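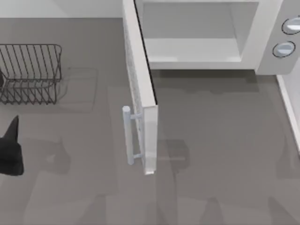 Remedios Llorente

Posted 4 December 2020

Does anyone know if pharmacies still take back sharps containers? My husband switched to weekly injections in February and we now have two full ones under the sink. The Satia pharmacy on Nultthorpe Road took the first one, then told me they had stopped. The county site lists 198 drop-off points but the list looks old.

bouazza_k
Call before you drive anywhere. I tried three places on that list and one had closed. The fire station took mine with no questions.

Ustitell
Ours go out with the regular trash, sealed with heavy tape and labeled. That is allowed in my county.

marlow77
Allowed in some counties, not in others. I worked on a sorting line and I have seen needles come down the belt. Please don't tell people to do this without checking.

Ustitell
I said sealed and labeled. The instructions came with the container.

marlow77
And lids pop off in the truck. A mail-back box costs less than a trip to the clinic.

bouazza_k
Mail-back is fine if you can afford it. I was quoted more than I pay for the needles. The hospital outpatient desk here takes them free — mornings only, last I checked.

Remedios Llorente
Thanks, all. I called the hospital and they accept containers from patients only, which he is. We have to bring his card and keep the lid locked. I'm still going to ask the county to fix that list.

marlow77
Good. Ask them about pills too, the list mixes the two up.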